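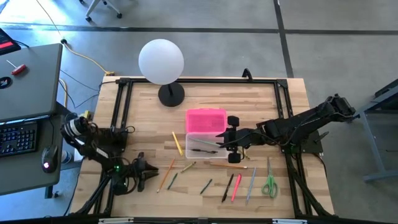
# Questions people keep sending us

This page is for the unofficial Declan Noonan fan site. We read all the mail. We answer the mail that isn't already answered on this page, so please scroll a little before you hit send.

## Is this Declan's own website?

No. He knows it exists. He once called it "alarmingly thorough" in an interview, and we have chosen to take that well. We can't pass on your script, your demo, or your wedding invitation.

## Where would I know him from?

Most likely *Stidness*, where he played Brendar, the landlord's nephew, who was written for one scene and stayed for 3 seasons. If you're under twenty, you may know him from the short clips he posts in which he reviews hotel breakfasts in his Brendar voice. If you know him from the mattress commercial, you have a very good memory and he would like you to lose it.

## Does he really sing on the show?

Yes, in the talent night episode and in the finale. The humming in the elevator is someone else. We had a long argument about this on the forum, and then the sound editor joined under her own name and settled it in one line. The thread is still up if you enjoy watching grown people back down slowly.

## What about the album?

He has released 2 EPs, both under the name Nardale, after the street he grew up on. There is no album. Every June somebody writes to say they've heard there's an album. We would love to be wrong.

The first EP was recorded in Gayan Khan's spare bedroom, and on the third track you can hear a dishwasher finishing its cycle. Gayan played everything except the trumpet. The original pressing was 290 copies on vinyl, and we can't get you one. We can't get ourselves one.
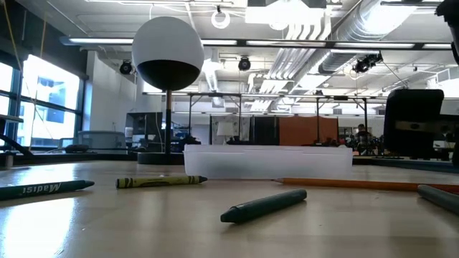 ## How do I get an autograph?

Write to his agency, Milošević Talent. The mailing address is on their contact page, and it changes often enough that we've stopped copying it out. A few tips from people who got something back:

- Enclose a stamped envelope with your own address on it. You'd think this would go without saying.
- Keep the letter to a page.
- Print the name you want on the card. He has made it out to "Brain" more than once, and Brian was not pleased.
- Don't send food.

Replies can take months. During the last season he had 800 letters waiting, and he prefers to sign them himself, in batches, usually while watching something loud.

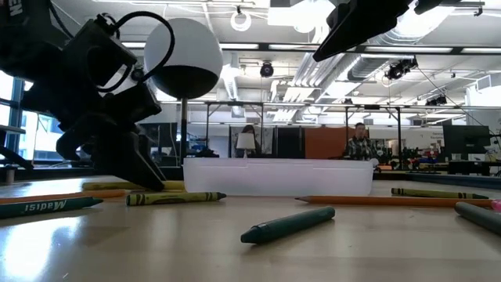
If you're ordering a signed photo from an auction site, we can't tell you whether it's real. We can tell you that he signs with a capital D that looks like a sail and then more or less gives up. A neat, readable "Declan Noonan" should worry you.

## Was Brendar supposed to die in season two?

There was a draft. In it, he falls off a ferry. The writers have given at least three different accounts of why it was dropped, including one in which the ferry cost too much, and we have them all collected on the Brendar page with sources. Please stop editing that page to say he faked it. He would have had to know about the ferry beforehand, and this is a man who couldn't work a revolving door.
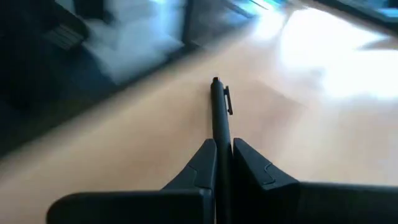
The same page has the deleted scenes list, the full run of sweaters, and the cousin problem (he mentions a cousin in the pilot, and she's an aunt by the holiday special). Corrections are welcome with an episode title attached. "I just remember it" isn't a source, though we sympathize.

## Is he dating Gayan Khan?

We don't cover that. They've been friends since drama school, they wrote songs together, and they own a boat that neither of them can steer. That's all public, and that's all you'll get here.

## Can I write for the site?

Sure. Send us a sample episode recap, a page or so, with the jokes left in. We don't pay. You do get a forum badge shaped like Brendar's hat, and people have done more for less.

## I wrote to you and didn't hear back. Why?

Check your spam folder, then check whether your question was about the album.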